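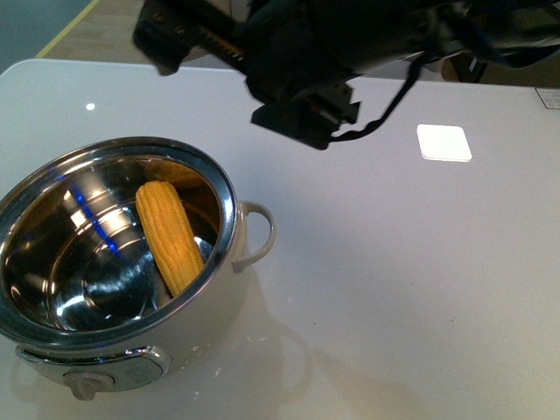 ## Flostara T6 hand-guiding and remote teaching kit

The T6 kit lets you teach a robot arm a tabletop job by doing the job through the arm. You can hold the wrist and move it yourself, or drive it from the leader handle at a separate desk. Either way the kit records joint positions, gripper opening and camera video together, and saves each attempt as its own episode.

It suits pick-and-place work with ordinary household items: putting a cob of corn in a pot, taking it out again, moving cups, sorting cutlery. It is not meant for heavy parts or for work near an open flame.

### What's in the box

- Leader handle with trigger, right-handed (left-handed to order)
- Wrist collar with two enabling buttons for hand guiding
- Foot pedal for start, stop and discard
- Cable set and strain-relief clips
- Licence key for Dirneck Recorder, one seat
- Printed setup guide

The arm, gripper, cameras and table are sold separately. A computer is not supplied.

### Two ways to teach

**By hand.** Squeeze both buttons on the collar and the arm goes slack enough to move. Let go of either one and it holds position. Good for short moves and for fixing a single waypoint. Your hands will show up in the video, so most customers keep this mode for setup.

**By remote control.** The arm follows the leader handle and the trigger closes the gripper. Motion scaling can be set to full, half or quarter. Use quarter when you are reaching over a rim or past a handle, where a small wobble will knock the pot.

Cancelled attempts go in a separate folder and can be brought back until you empty it.

### Specifications

| Item | Value |
|---|---|
| Recorded axes | 6, plus gripper |
| Leader handle mass | 312 g |
| Cable, handle to base | 3 m |
| Episodes per project, maximum | 3,492 |
| Pedal connection | USB |
| Export | Video with a CSV file per episode |

### Before you order

Check your arm's controller version against the compatibility list. Wasen arms need the July firmware or later. Borbély grippers work with the trigger but do not report grip force, so that column will be blank in the CSV.

Leave slack in the gripper cable so the wrist can turn through its full range, and run the lead on the side away from the items you are picking up. Shiny metalware can throw bright spots into the video. Moving the overhead light a little to one side usually fixes it, and a matte cloth on the table also helps.

### Training and support

Setup training is a half day at your site or ours. Donal Noonan runs the sessions and Sorcha Coughlan looks after bookings. The next open session is Sat 26 October. Bring the objects you plan to use, as grip settings for a smooth plastic item won't suit a soft one.

Warranty is two years on the handle and collar, one year on the pedal and cables. Spare trigger springs are $70 a set, and customers can fit them with a 2 mm hex key.

For quotes, include your arm model, gripper model and the length of your table.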